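Play Kitchen Gallery

Pictures and notes from the play kitchen table
Posted February 3, 2021 by Wanda Domański

The play kitchen pieces have been sorted, and the ones we are keeping now have a place on the list. This page shows some of what we have and says a little about how it is used.

Most of the play food came to us in two lots. The first was the Kołodziej donation, which arrived in April in banana boxes and took up the back shelf for most of the summer. The second was bought from Plesar with what was left of the equipment money. We no longer keep the two lots apart. They were mixed within a week of going out, and the children do not care which box a strawberry came from.

The full toy catalog stands at 1,198 entries. Play food is a small part of it, but it goes out more than anything except the train track.

Soft food 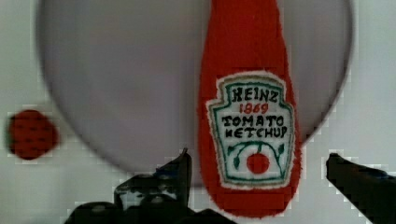

Soft pieces go out to families with babies and toddlers first. They are quiet when dropped, which matters to people in upstairs apartments, and they squash down into a bag with room left over. The drawback is cleaning. Fuzzy fabric holds crumbs and lint, and some of it starts to look worn at the edges long before the seams give out. We do not retire a piece for looking worn. We retire it for open seams, loose stitching that a child could pull, or stuffing that has gone to lumps.

Please do not put soft food in a dryer. Wipe it with a damp cloth and a little dish soap, press it in a towel and leave it out overnight. If something needs more than that, send it back as it is with a note in the bag and we will deal with it.

The ketchup bottle has a Heinz label stitched on the front, with "1869" in red and a small tomato at the bottom. It is listed under sauces and not under vegetables, after some discussion. Older children use it for restaurant orders and will ask for it by name, so if your set comes without it, check the waiting list before writing to us.

Plates, bowls and cups

Plates go out with every food set. We prefer a large plain plate to a divided one. Small children pile things up, and a wide plate gives them somewhere to do it. Bowls and cups are listed one by one and can be borrowed without food.

Please return dishes stacked with a sheet of paper between them. The bags from Minent have a stiff bottom panel and will take a stack of plates lying flat -- the thin cotton bags will not.

The whole table
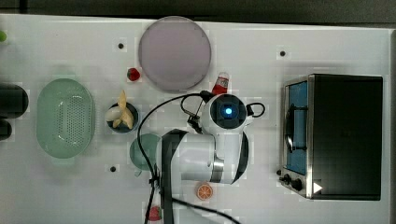 Sallis Toy Library -- Play Kitchen Group

Fruit, dishes and the toaster oven together on the white table. The strawberries, the orange slice and the banana are the usual starting point for sorting games, and the pale green colander is good for "washing" them.

A few notes on the pieces:

Strawberries. Small and easily lost. Look under the couch before you report one missing. Count them into the bag when you pack up.

Orange slice. Listed as a single piece. It gets used as a wheel, a hat and a slice of pizza.

Colander. Oval, with small holes in the bottom. Children who have no interest in cooking will still spend a long time dropping things into it and tipping them out.

Toaster oven. Black, with a glass door and a curved handle. It stays on the table during sessions and does not go out on loan.

Borrowing

A family may have 2 play kitchen sets out at one time. The loan is for 5 weeks and can be renewed once if there is no one waiting. Write the set name on the card as it appears in the catalog, and put your membership number in the top corner.

Missing pieces should be written on the return slip. There is no charge for a lost strawberry. We do ask that you tell us, so the next family does not get a bag that is short.

Still wanted: a small saucepan with a lid, wooden spoons, and any play bread. Soft bread is fine. We have enough teapots.

Corrections to the names on this page can be left in the green folder at the desk, marked for Wanda. The train track page will be redone next, once the bridges have been matched up with their supports.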